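Looking after wooden puzzles and the table they get used on

Posted Dec 29, 2021 by Ailbhe Tierney

Tangrams and other tray puzzles tend to come out in the week after Christmas, and they are often put away with a piece missing or with something sticky on the back. The notes below cover cleaning, sorting and storing them, and keeping a polished table in decent order while they are out.

Before you start

Wipe the table first. Crumbs and grit do more harm than the puzzle pieces do, as a flat piece pushed along with a fingertip drags whatever is underneath it. Use a barely damp cloth, go with the grain, and follow with a dry one. On a high gloss finish, look along the surface towards a window and the specks you missed will show up.

Lift pieces by the edge and set them down. Children slide them, and so do most adults. If the table matters to you, put down a piece of felt or an old pillowcase ironed flat. Avoid anything with a rubber backing, as some of them mark varnish if left overnight.

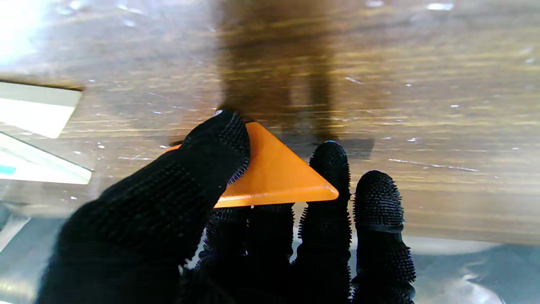

Fine scratches in varnish can usually be left alone. If one catches the light and bothers you, try a little clear wax on a soft cloth, leave it for 16 minutes and buff it off. Test it on the underside of the table first. Deep scratches that you can feel with a fingernail need more than wax.

Cleaning the pieces

Plastic pieces can go in a bowl of warm water with a drop of washing-up liquid. Dry them straight away or they will carry water into the tray. Painted wood should not be soaked. Wipe each side, then stand the pieces on edge against something to dry. Felt tip comes off most plastic with a bit of toothpaste. On paint, leave it.

Cleaning the tray

A tray with a wooden rim collects fluff in the corners, and then the last piece won't sit flat. A dry pastry brush clears most of it. For anything stuck, use a cocktail stick and go gently, since the base may be thin.

If a piece has become tight, do not force it. Take the others out, check the corners again and turn the tray round. Wood moves a bit with the weather, and ours is always tighter by April than it is in winter. Rub 500 grit paper very lightly along the inside of the rim if it still binds, and brush out the dust.

Putting the pieces back

With a tangram, put the two large triangles in first. They take up half the square between them, and the small ones can be fitted into what is left. Keep the loose pieces close beside the tray and away from the edge of the table. 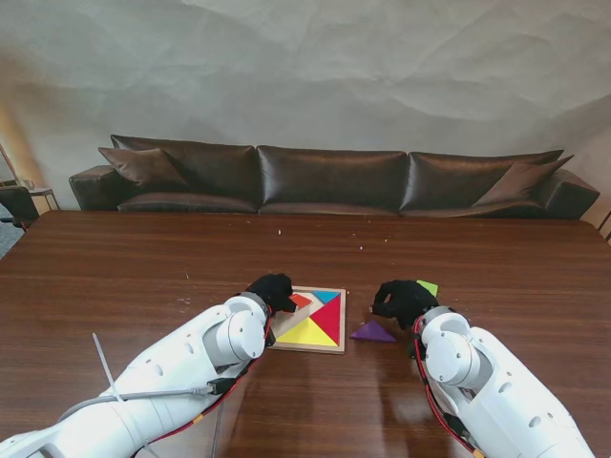
Storing it

Keep the tray flat, with a square of card on top and one wide elastic band round the lot. Standing it on end in a bookcase lets the pieces slip out behind the books. Write the number of pieces on the back in pencil.

If you have several sets in similar colours, put a small pencil mark on the back of each wooden piece, a different one for each set. Masking tape will do for plastic, though it needs replacing now and then. 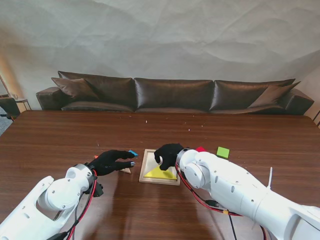

Heidrun Wieser writes that elastic bands perish and leave a brown line on pale wood, and that she uses a strip of cotton tape tied in a bow. She also keeps her card lid cut a little smaller than the rim so that it drops inside and holds the pieces down. I have tried the lid and it works well on a deep tray. On a shallow one it rides up, so keep the card full size for those.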